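DÉCO Papier peint : Padum relance les motifs fleuris, stocks déjà bas

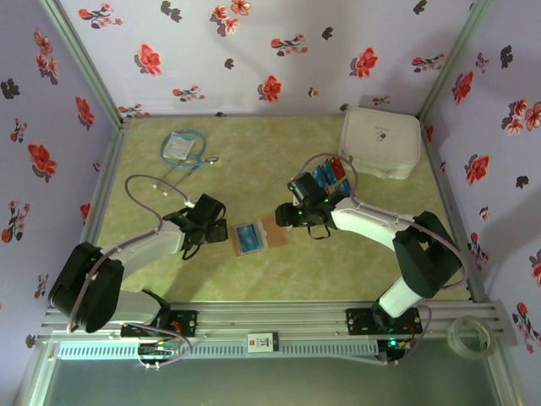
Le fabricant Padum remet en vente sa gamme de papiers peints à fleurs, arrêtée il y a 17 ans. Annonce faite en décembre, peu avant midi, devant une poignée de revendeurs. Au catalogue : 7 motifs, pas un de plus. Les fonds clairs dominent – du lavande pâle semé de fleurs rouges et gris foncé, feuillage sombre, petites silhouettes de fleurs entre les deux, on voit le genre. « Les clients en avaient assez du blanc », résume Araba Sulemana, directrice commerciale. Premier tirage limité : 1 182 rouleaux, dont 1 000 réservés aux magasins. Le reste part en ligne.

Côté revendeurs, accueil plutôt bon. Chez Koller, la liste d'attente est ouverte depuis hier soir et se remplit vite. Bereket Asfaw, qui tient le rayon, regrette quand même les délais de livraison, « trop long pour un chantier en cours ». Prix pas encore communiqué pour les grandes largeurs.

Attention à la pose – les raccords sont délicats sur ce type de dessin, surtout dans les angles. Padum conseille de commander tous les rouleaux en même temps, les teintes peuvent varié d'un bain à l'autre. Un second tirage est à l'étude, pas de date pour l'instant. Les échantillons, eux, restent gratuits en boutique.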